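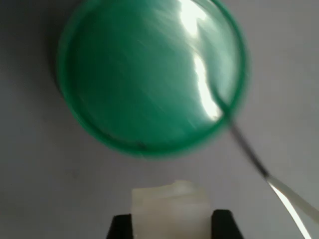 Green plastic lid, round.

Bakos 11 Trail Marking Kit
For running clubs, walking groups and orienteering beginners
Item 585

The Bakos 11 is a kit for marking a temporary route on foot. It is made by Limuvitz and it is used by clubs who set a new course every week and must remove it again after the last person is home. Everything is carried by the person who lays the trail, on the back or on the hip, and both hands stay free on the steep parts.

We sell the kit complete. Most parts can be ordered also separately, please look at the end of this page.

What is in the kit

One carrying bag with hip belt, volume 11 liters
4 reels of woven marking tape, two in orange and two in white
Clip markers with reflective strip, for evening runs
Direction arrows of soft plastic, foldable
2 mesh pockets for collecting used tape
Printed card with the usual trail signs

The bag

The bag opens from the side, so it is not necessary to take it off each time you need a new reel. The tape comes out through a slot in the side wall and you tear it against a small metal edge. This edge is covered, but please be careful with children who like to help.

The hip belt fits over a rain jacket. In the older version (Bakos 9) the buckle was in the front and some runners complained that it pressed on the stomach when they were bending down. In the present version the buckle is moved to the left side. If you have the Bakos 9 bag and you are satisfied with it, the new reels will fit into it without any change.

The tape

Woven tape, not film. It does not stretch and it makes almost no noise in the wind, which people with houses near the trail will appreciate. It can be used again many times if you roll it up dry. Wet tape can be put in the mesh pockets and hung up at home. Do not leave it in the closed bag over the week, because the white tape gets gray spots and these do not go out in the wash.

Tie it at eye height on branches and lower on fence posts. A simple loop is enough. For a false trail, many clubs use the white tape and keep the orange only for the correct way, but this is for every club to decide, and it should be told to the visitors before the start.

The clip markers

They hold on twigs, wire and grass of the stronger kind. The reflective strip is on both sides, therefore it does not matter which way the wind turns them. With a normal head lamp they are well seen on a straight path. In a wood with many bends we recommend to place them closer together than you think is needed.

Before you mark a route

Please ask the landowner or the park office for permission. In some nature areas it is not allowed to fasten anything on trees, also for one evening. In such places you can use the arrows on the ground, with a stone on top.

Care

Wash the bag by hand with lukewarm water and a little soap. No dryer. The arrows can be wiped with a damp cloth. If the metal edge becomes dull it can be replaced, there are two screws and you need only a small screwdriver.

Which kit is the right one

For a group of walkers with a short round, the small kit Arnau is mostly sufficient. It has one reel in each color and no clip markers. The Bakos 11 is intended for longer courses and for clubs who also run in the dark. For races with several distances at the same time, please see the Ovside set, where the tape has more colors and the arrows can be written on.

Delivery and returns

Kits in stock are sent on the next working day. Unused kits can be returned in the original packing. Reels which have been opened we can not take back.

Separate parts

Reel, orange
Reel, white
Clip markers, bag
Arrows, set
Mesh pocket
Metal edge with screws

For a club order please write us the name of the club and the delivery address, and we will send you an offer.

Page last changed: Jun 30, 2025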